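Skornby Returns and Repacking
Public updates from the returns hall. Posts by Ursina Berchtold, on behalf of the hall.

1/
The returns hall at Skornby will open its shoe packing bench to the public from Friday. Anyone who has footwear to send back, pass on or put into storage is welcome to use it. There is no charge for the bench. Postage is paid at the counter in the usual way.

2/
This thread sets out how shoes should be packed before they are handed over. It replaces the printed sheet which has been on the wall beside the counter. Copies of the old sheet should be thrown away.

3/
The rules apply to all pairs, whether they are going back to a shop, to the Morska exchange shelf or to the long-term store at Protville. Boots above the ankle are handled separately and are not covered in this thread. Please ask at the counter for the boot sheet.

4/
Before packing, please check that both shoes are from the same pair and the same size. This may seem a small point. Last winter the hall held 12 pairs that had been made up of two different sizes, and matching them again took a great deal of staff time.

5/
Shoes must be clean and fully dry. Brush the soles over the mat by the door and not over the bench. Mud found in the tread will lead to the pair being handed back at the counter.

6/
Knitted uppers need longer to dry than leather ones. If you have washed a knitted pair, leave it for a full day in a warm room with the tongue pulled forward. Do not use a hairdryer or put the shoes on a radiator.

7/
Remove anything that did not come with the shoes: insoles bought separately, heel pads, lace locks, charms, loose coins. The hall cannot undertake to find or return such items once the box has been closed.

8/
On boxes. We accept the shop's own box if it is sound, and we also supply a plain card box at the counter. The plain box is now the preferred one. It comes in a single piece with the lid attached, and it needs no tape at the corners.

9/
To make up the plain box, fold in the corner flaps, raise the ends and then bring up the long sides. Press along each crease with the flat of the hand. The lid should swing back freely at the rear. If it pulls to one side, a flap has been trapped underneath and the box should be opened out and folded again.

10/
The box should be placed on the bench with its low side towards you and the lid at the back. Leave the lid standing open until both shoes are in. Several visitors have asked whether the box may be turned the other way round. It may, but the lid will then be in the way of your hands.

11/
Please do not set the lid down flat behind the box and lean on it. The fold at the rear weakens quickly and the lid will no longer close square.

12/
Shoes are to be put down on the bench in front of the box and looked over before they go in. Check the inside of each shoe at this point, and run a finger round the heel lining. It is the last occasion on which either shoe will be seen by the sender.

13/
Order of packing:
Lay one sheet of tissue in the bottom of the box, with enough over to fold back across the top.
Place the first shoe on its side, sole against the long wall.
Place the second shoe the other way round, so that its toe lies beside the heel of the first.
Fold the tissue over both.
Close the lid and tuck in the front edge.

14/
A pair laid heel to heel will generally go into the box, but the lid will bow. A bowed lid does not stack. Boxes with bowed lids are placed on the side trolley and repacked by staff at the end of the day, which delays their departure.

15/
We have been asked about stuffing the toes. For leather shoes, a loose ball of plain paper in each toe is advised. For knitted shoes it is optional. Newspaper should not be used in either, as the ink marks pale linings.

16/
Little sachets of drying crystals may be left in the box if they came with it. Please do not add more from other packaging.

17/
The bench itself has been given a plain white top at the request of Verena Haslinger, who has charge of the packing side of the hall. Dark threads and grit show up on it at once and can be wiped away between pairs. A cloth is kept on the hook to the left — please return it there.

18/
A black knitted pair is shown below with the box open and ready. 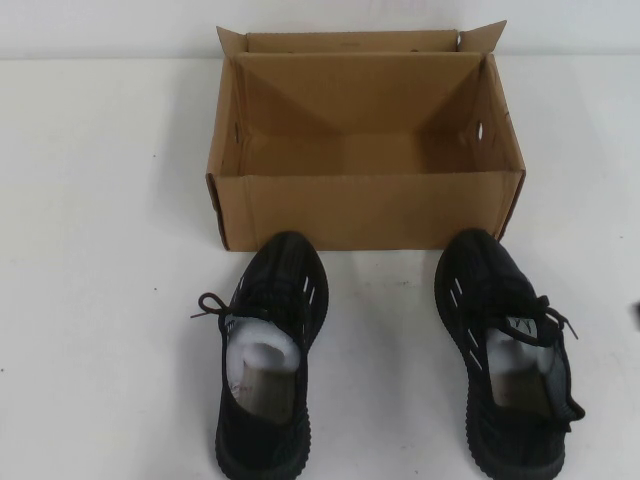
Page last changed: September, 16:20 (U. Berchtold)

19/
The box at this stage is quite empty and the tissue has still to be laid. The lid stands upright along the back. Visitors should aim to have their own box in this position before they pick up either shoe.

20/
There is an oval hand hole in each end of the box. These are for lifting. Use both together, and keep them clear of tissue so that the fingers can get a proper hold. A box carried by one end only will sag in the middle.

21/
Labels. One label per box, on the front wall, level with the base. The label must not run over the edge of the lid. Please write the destination in capitals and the shoe size in figures. Names are not required on pairs intended for the Morska exchange shelf.

22/
Boxes for Protville need a second label on the right-hand end, as they are shelved end outwards. Myroslav Hrynyshyn at the store has asked us to stress this. Boxes arriving without an end label will be held at the door until one has been written.

23/
Closed boxes may be stacked on the rack to a height of 5. The rack holds 20 boxes in all. When it is full, please take your box to the counter and do not begin a new stack on the floor.

24/
The hall has received 59 written comments on the earlier packing sheet, and we are grateful for them. Most concerned the tape, which is no longer needed for the plain box. A number asked for larger boxes. A larger size has been ordered from Ortner and will be kept under the counter when it arrives.

25/
One comment asked that children be allowed to use the bench. They may do so with an adult beside them. A step is available — please put it back against the wall afterwards.

26/
A short showing of the packing method will be given at the bench on Friday at 10:30 by Yamila Villalba. It will be repeated at 14:00. There is no need to book. Visitors are welcome to bring a pair of their own and pack it at the same time.

27/
Questions about lost or mismatched pairs should go to Žydrūnas Navickas at the counter, and not in reply to this thread. Replies here are read once a day and cannot be used to trace a parcel.

28/
Correction to post 13: the tissue should be laid with the smooth side upwards. Our thanks to the reader who wrote in. The sheet at the bench already has the right wording.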